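Super glue keeps failing on a small plastic part, what am I doing wrong?

Asked by Nayara Cavalcanti, 26 Apr 2021
293 views, 2 answers

I'm trying to fix the latch on an old Estell bread box. It snapped in two and I've glued it twice. Both times it held beautifully until I wanted bread. I squeeze it between my fingers for a minute, which leaves me attached to the latch and the latch attached to nothing. More glue? Different glue? Toast less?

Answer by Quentin Deschamps
Accepted

Less glue, for a start. Most people use it like ketchup. Wipe both halves with rubbing alcohol, let them dry, rough up the broken faces with fine sandpaper, and put one small drop on one side only.

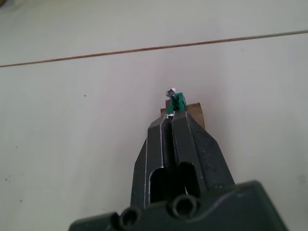 Then leave it alone overnight, which I realize is the hard part. Fingers wobble, and every wobble breaks the bond while it's setting. Use something with flat jaws that meet at a narrow tip, so the pressure lands on the small pieces and you can still see the join. Work over a pale surface too, or you'll be hunting for the other half on your knees. If the plastic feels waxy, it may be polyethylene, and you'll want the kind of glue that comes with a primer pen.

Answer by skakton

just buy a new bread box. mine was nearly free at a yard sale

Comment by Nayara Cavalcanti: It was my aunt's. Also I've now spent more on glue than the box is worth, so I'm committed.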